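Progress report to Flemex: wrist-view data for household handling
Last updated: August
Filed under: Funded projects / Robotics / Interim reports

This report covers the second funding period of the laundry handling work at Brosstead. The aim remains to train a grasping policy from wrist camera views alone, with no fixed overhead camera.

At the close of the last period the set held 2000 usable episodes. It now holds 3034, of which 2658 have passed review and are used for training. The remainder are held back pending a second check of the timing between camera and gripper records.

Two policies were compared on the same 30 starting positions. The first received single images; the second received a short history of images. The second recovered more often when the target left the view, but it was slower to close - a cost we expect to reduce by shortening the history. Steep viewing angles remain the main source of failed grasps for both. Vasiliauskas has delivered the revised mounting plate and no further hardware spend is planned.
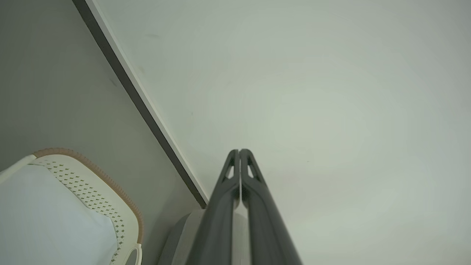
Wrist view at a steep angle: fingertips near closed, basket with fabric at lower left.

Next period: complete the second check, retrain with the shorter history, and repeat the comparison at the Trirnby site.

Prepared by Nafula Lukumay

Comments

Kadri Jaunzems: Is the slower closing seen at every starting position, or mainly the steep ones?

N. Lukumay: Mainly the steep ones. A breakdown will go in the next report.

Kadri Jaunzems: Thank you. Please include the closing times for both policies.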